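The open day at the Taverberg annex started at 3 in the afternoon, and Gudrun Moen had been told to expect 60 visitors. She set the chairs in two rows and taped a line on the floor in front of the console. Benimex had sent a list of things she was allowed to say. She had read it on the train from Son and left it in her coat.

Capucine Besson came in with the first group. She wore the visitor badge upside down and took a seat in the front row without looking at the program.

"The pad is Tolex," Gudrun said, once they had settled. "It's a practice skin. It takes a stitch and it doesn't complain. The instruments close the cut with a curved needle and a length of dark thread. The views on the wall come from close to the tools, so everything looks larger than it is."

She sat down, put her hands in the controls and waited for the light to turn green. The motors made a low, even noise. Someone in the back row put away a bag of nuts.

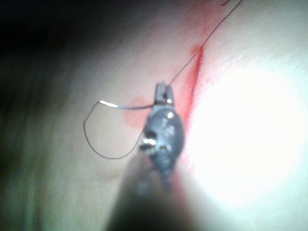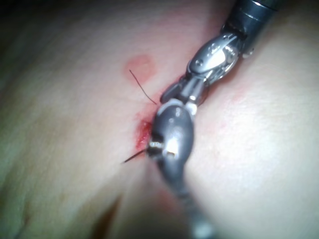 Needle, thread and practice skin, on the wall screens.

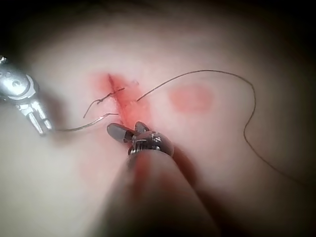 "What is the delay?" Capucine asked.

"Between my hand and the tip? Small. You stop noticing it in the first week."

"And if you sneeze?"

"There's a pedal. I lift my foot and the tips hold where they are." Gudrun lifted her foot. The noise changed pitch. She moved both hands freely above the console to show that nothing followed, then put her foot down again.

Capucine wrote this in a small notebook. She had spent 2 years inspecting elevators before she moved to medical equipment, and she still wrote down every pedal, lever and switch in the order she heard of it. Benimex did not know she was coming. Her own office knew only that she had taken the afternoon off.

"Who replaces the thread?" she asked.

"I do."

"By hand?"

"By hand, with the power off."

"The manual says the power can stay on."

Gudrun looked at her properly for the first time. The manual ran to 95 pages and had not been handed out. "I've read what it says," she said. "I turn the power off."

Capucine closed the notebook. The second group was already waiting in the corridor – a man was holding the door open with his shoe – and she stayed in her seat while the others filed out.

"I'd like to see that part," she said. "The power."

Gudrun reached under the console and found the switch.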